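Isska: Wortschatz rund um Naht, Stich und Knoten
Datenblatt und README zur Juni-Fassung

Isska sammelt deutsche Wörter für das Verbinden von Material mit Nadel und Faden, quer durch die Fächer: Schneiderei, Sattlerei, Buchbinderei, Segelmacherei und Chirurgie. 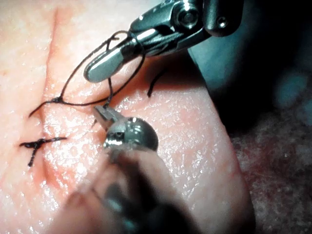

In einer Rückmeldung zur vorigen Fassung hieß es, die Chirurgie gehöre in eine eigene Sammlung, wer nach Saumstichen suche, wolle nicht bei der Rückstichnaht nach Donati landen, und überhaupt sei „Naht“ beim Nähen etwas völlig anderes als in der Klinik. Über diesen Einwand haben wir lange gesprochen, und er hat der Sammlung gutgetan! Die Fächer bleiben zusammen, aber jeder Eintrag trägt jetzt ein Pflichtfeld „fach“, und die Suche lässt sich damit sauber eingrenzen.

Warum uns die Mischung so begeistert, sieht man am schnellsten an einem Wort wie „überwendlich“. In der Schneiderei läuft der Faden dabei um die Stoffkante herum, in der Chirurgie gibt es die überwendliche Naht ebenfalls, und in älteren Handarbeitsbüchern steht dafür gern „überwindlich“ oder „Überwendlingsstich“. Solche Wanderungen sind genau das, was wir festhalten wollen. Der Matratzenstich ist auch so ein Fall: Beim Stricken meint er eine fast unsichtbare Verbindung von zwei Teilen, in der Chirurgie eine Naht mit Hin- und Rückstich, und im Polsterhandwerk denkt man noch einmal an etwas anderes.

Inhalt

Die Sammlung besteht aus einer Haupttabelle (woerter.tsv), einer Tabelle mit Schreibvarianten (varianten.tsv) und einer Quellenliste (quellen.tsv). Ausgewertet sind 53 Quellen, überwiegend gemeinfreie Lehr- und Handarbeitsbücher, dazu Mitschriften aus Werkstattgesprächen, die in Eradgate geführt wurden. Die Kodierung ist UTF-8, Trennzeichen ist der Tabulator. Bitte nicht mit einer Tabellenkalkulation öffnen und zurückspeichern, die macht aus manchen Belegstellen ein Datum.

Felder in woerter.tsv

id: laufende Kennung, wird nie neu vergeben
lemma: Grundform, Substantive ohne Artikel
fach: schneiderei, sattlerei, buch, segel oder chirurgie
bedeutung: kurze Umschreibung in eigenen Worten
beleg: Satz aus der Quelle, höchstens 40 Wörter
quelle: Verweis auf quellen.tsv
region: nur ausgefüllt, wenn die Quelle selbst eine Region nennt
sicher: ja, nein oder offen

Ein Lemma kann mehrfach vorkommen. „Heften“ hat einen Eintrag in allen 5 Fächern und ist damit unser heimlicher Liebling. Buchbinder heften Lagen, Schneiderinnen heften vor dem Nähen, und in der Segelmacherei wird beim Heften je nach Quelle mal das Vorläufige, mal schon das Endgültige gemeint. Da stehen wir noch auf „offen“.

Wie die Einträge entstehen

Jede Quelle wird einmal ganz gelesen, ohne Stichwortliste. Das dauert, bringt aber die schönen Funde, etwa Verben, die in keinem Register stehen. Danach kommt der Abgleich mit Cundix, unserem kleinen Skript für Schreibvarianten. Cundix schlägt Paare vor (Saum/Säume, Zwirn/Zwirnsfaden, Pechdraht/Pechdrat), entschieden wird von Hand. Wenn zwei Lesende sich nicht einig werden, steht im Feld „sicher“ ein „offen“ und beide Deutungen kommen in die Bedeutung, getrennt durch einen senkrechten Strich.

Aufgenommen werden Stiche, Nähte, Knoten, Fäden, Nadeln und die zugehörigen Tätigkeiten. Maschinenteile nehmen wir nicht auf, Stoffnamen auch nicht, obwohl es manchmal schwerfällt.

Bekannte Lücken

Die Sattlerei ist dünn belegt, dort stammen die meisten Wörter aus nur zwei Lehrbüchern. Österreichische und Schweizer Quellen fehlen fast ganz. Bei der Chirurgie überwiegen ältere Texte, die Begriffe entsprechen also nicht immer dem heutigen Gebrauch, und als Nachschlagewerk für die Praxis ist die Sammlung nicht gedacht. Die Belege aus der Quelle mit dem Kürzel CHR (Sammlung Chrysikopoulos) sind nach einer Abschrift zitiert, die Seitenzahlen können abweichen.

Benutzung

Für den Einstieg liegt im Ordner „probe“ ein Auszug mit 20 Einträgen, in dem jedes Fach vorkommt. Wer nur ein Fach braucht:

cundix filter --fach buch woerter.tsv > buch.tsv

Ohne die Angabe von --fach kommt die ganze Tabelle zurück. Die Sortierung folgt dem Lemma, Umlaute werden wie der Grundvokal behandelt.

Mitmachen

Sehr gern! Am meisten freuen wir uns über Wörter aus der Sattlerei und über alles, was jemand noch aus der Werkstatt im Ohr hat. Neue Einträge bitte als eigene Datei in den Ordner „eingang“ legen, eine Quelle pro Datei, das Feld „id“ leer lassen. Mündliche Belege bekommen in „quelle“ den Wert „muendlich“ und möglichst eine Region.

Lizenz

Tabellen unter CC BY 4.0, Cundix unter der MIT-Lizenz. Beim Zitieren bitte den Namen Isska und die verwendete Fassung angeben.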